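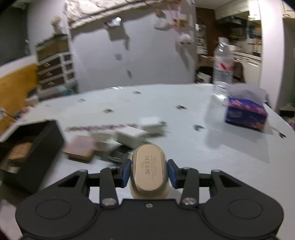
Post 1 of 12
The Droltstead manipulation group is pleased to share an update on its household sorting collection. The effort, carried out jointly with Zaugg, gathers demonstrations for a learning system that puts small belongings away in boxes. The posts in this thread cover scope, method, review and next steps. 2020-10-14

Post 2 of 12
Scope. The current release contains 3036 accepted demonstrations. All were recorded with hand-held grippers in furnished homes, on the tables the residents use every day. Laboratory benches were excluded from this round. Earlier work at Droltstead relied on them, and policies trained on that material did poorly once the background changed.

Post 3 of 12
Task definition. An operator begins with an open box and a set of small items beside it. Each item is picked up, carried over the wall of the box and set down inside. A demonstration ends when the fingers have opened and the gripper has been withdrawn. Items that fall outside the box are left where they land until the operator has finished.

Post 4 of 12
Objects. Operators are asked to work with whatever the household has at hand. Chargers, small cases, cables, ribbon and flat boards have all proved useful. Glossy and rounded cases deserve particular mention. They reflect overhead light, they turn between the pads when gripped off center, and they were underrepresented in the January set.

Post 5 of 12
Surroundings. Bottles, tissue boxes and other everyday articles may remain on the table during recording. Operators are not asked to clear shelves or walls. A policy that has seen only tidy rooms will be of limited use to the people for whom it is intended.
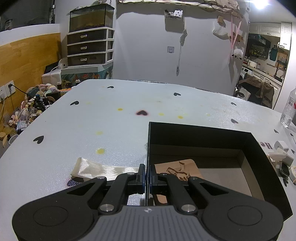
Post 6 of 12
The box itself is also handled in a portion of the demonstrations. Operators close the fingertips on one wall, hold, and shift the box a short distance before sorting resumes. Contact with a thin wall calls for a different approach angle than contact with a solid item, and the two are labeled separately in the Wondix annotation tool.

Post 7 of 12
Labeling. Each demonstration receives a start mark, a grasp mark, a release mark and a short text instruction such as "put the charger in the box." Annotators write the instruction after viewing the full recording. Where two annotators disagree on the moment of grasp, the earlier mark is kept and the recording is flagged for review. Instructions name the item in plain words. Brand names and model numbers are not used.

Post 8 of 12
Review. Recordings are returned to the operator for three reasons: the fingers leave the camera's view, the item is pushed against the wall of the box instead of lifted, or tracking is lost for more than 3 seconds. Slow or hesitant motion is not a ground for return. Failed grasps followed by a second attempt are accepted and carry their own label. The group considers these among the more valuable examples in the collection.

Post 9 of 12
Tracking. Patterned or marked tabletops have given steadier position estimates than plain white ones. Sites with a plain surface are asked to add flat markers before recording begins. Markers should lie fully flat and should not be moved during a session. A marker that has lifted at one corner should be replaced between sessions.

Post 10 of 12
Privacy. Residents sign a consent form before any recording takes place in the home. Faces, mail and screens are masked before files leave the site. A resident may withdraw a recording at any time before release by writing to the data office, and the office will confirm removal in writing.

Post 11 of 12
Training results to date are preliminary. A policy trained on 1000 demonstrations from this collection handled rigid items acceptably in the group's internal trials. Soft and flat items remain difficult. Ribbon in particular is often grasped at the fold and dropped at the wall of the box. Further results will be published once the evaluation protocol has been agreed with Zaugg.

Post 12 of 12
Next steps. The Sosham site will join the collection for the coming round, with a target of 1000 additional demonstrations. Priority will go to flat boards, fabric and items stored in piles. Groups wishing to contribute homes or operators may request the site handbook from the Droltstead data office. Sites that used the January handbook should request the new edition, as the section on box handling has been rewritten.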